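The bead seller who went part time, then didn't

Met her in the back room of the shop in Zandby, kettle on, radio on, 4/7/26. She had a wedding order to finish and kept threading while we talked, so some of this is from notes and some from memory.

She started selling beads out of her kitchen. Then a market stall, then the shop, which she called Clavura after a word she misread on a seed packet. "I liked the sound. By the time I noticed the mistake I'd paid for the sign."

First winter was bad. February worst of all. She took 400 pounds that month and the rent was 500. "I sat here and ate soup and thought, well, that's that then." She got a job doing mornings at a garden centre and opened the shop afternoons only. Told everyone it was temporary. It lasted 3 years.

What changed? Repairs, mostly. People came in with their gran's necklace in an envelope and asked if she could restring it. She said yes before she knew how. Taught herself knotting from a library book -- silk thread, a knot between each pearl, so if it snaps you lose one and not the lot. "The first one took me all weekend. Charged a fiver. Ridiculous."

And sorting, she says, is most of the job. Size, then colour, then hole. Customers never think about the hole. A lovely bead with a mean little hole is no use to anyone, you can't get the thread back through for the knot. 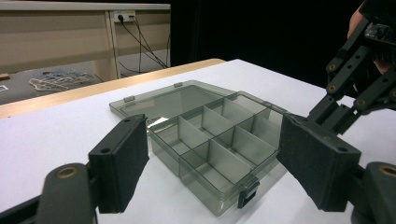 One regular at the counter, listening in, disagreed about that and said colour should always come first, becuase it's what people ask for, and you can sort out the hole when you've got a needle in your hand. They have had this argument before. It went on a bit.

Back to money. She won't sell online, or not properly. Tried it through a site called Vesum and hated the photographing, the packing, the messages at midnight. "Someone wanted to know if the blue was a cold blue. I said come and look." She keeps a mailing list instead, 100 names on it, and sends a postcard when new stock comes in from Caron, her glass supplier. Most of them turn up.

Does she miss the garden centre? Long pause, bead on the needle. "I miss the discount."
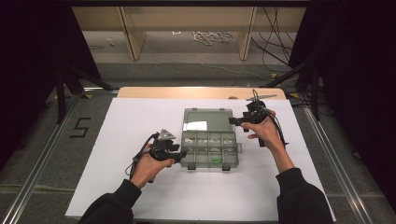
A divided box, lid and all, does for most small stock.

She's looking for a Saturday helper now, someone patient, good eyes, doesnt mind the radio. The wedding order was for six bracelets. She was on the fourth when I left, and the kettle was going on again.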